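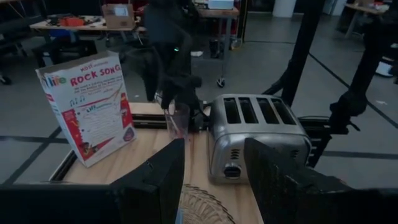
2026-05-13

Got to the workshop after tea and stayed until they wanted to lock up. Berkay was there before me and had already put the kettle on, so we lost the first half hour to talking about his van.

The main job tonight was the wrist camera on the left arm. I reprinted the bracket at the weekend with a thicker web, as the old one flexed every time the arm stopped and the picture shook. The new one is stiff enough but I had made the slot too narrow for the cable, and it took a round file and a lot of patience to open it up. Next time I will draw the slot with the plug in mind and not just the wire. It is on now and the view is good. Both fingers show at the bottom and there is a decent gap between them to aim through, with the cup in the middle and the toaster to the right of it. The other arm comes into view behind the cup, green light and all, which is handy for checking that the two of them are not about to meet.

Oğuzhan wants us to stop using blocks and practise on things from a kitchen, so it is breakfast for the rest of the month. Cereal box, cup, toaster, wicker mat. I think he is right. We got very good at blocks and it taught us very little. The clear cup is going to be the hard one. The software we have from Himov is fine with anything that has print on it and found the cereal box straight away, big red ROCK SONG and everything, but it put the edge of the cup in a different place each time I asked. Duygu says to put a band of tape round it and get on with the rest. I would like to try moving the lamp first.

Joint 3 on the right arm is still warm after a long run. I backed the current off a little and wrote the old value on the inside of the lid so I can go back to it. Hacer thinks the bearing is too tight and she is probably right, but that means taking the arm off the pole and I didn't want to start on that so late.

We did 100 closes on each gripper with nothing in it, to see if the fingers came back to the same place. The left was good. The right drifted by more than 4 millimetres by the end, and Berkay found the grub screw had worked loose on the shaft. Threadlock on it now, left to cure overnight. I should have checked that when I built it.

Then a row about the frame. Abdelilah wants it bolted down through the table top, and I don't want holes in a good table. We agreed to leave it clamped until July and look again when the arms are moving at full speed. I did go round all the clamps with the Allen key before I packed up, and one at the back took nearly half a turn.

The order from Astarum has not come. It was meant to be the spare belts and the longer cable, and I rang them at lunch and was told it had left the depot, which is what they said last time. It came to 144 pounds with the postage, so I am not going to let it go. Will ring again.

Toprak is what we are calling the whole rig now, by the way. Duygu picked it and it has gone on the shared folder, so I suppose that is settled — I had been calling it the left one and the right one.

To do: bracket slot in the drawing, joint 3 bearing, run the right gripper again once the threadlock has set, try the lamp lower down for the cup, ask Plokutcombe if we can have our shelf back. Bring my own screwdrivers home, as the small one has gone again.

Home late. Beans on toast. Knee sore from kneeling on that floor.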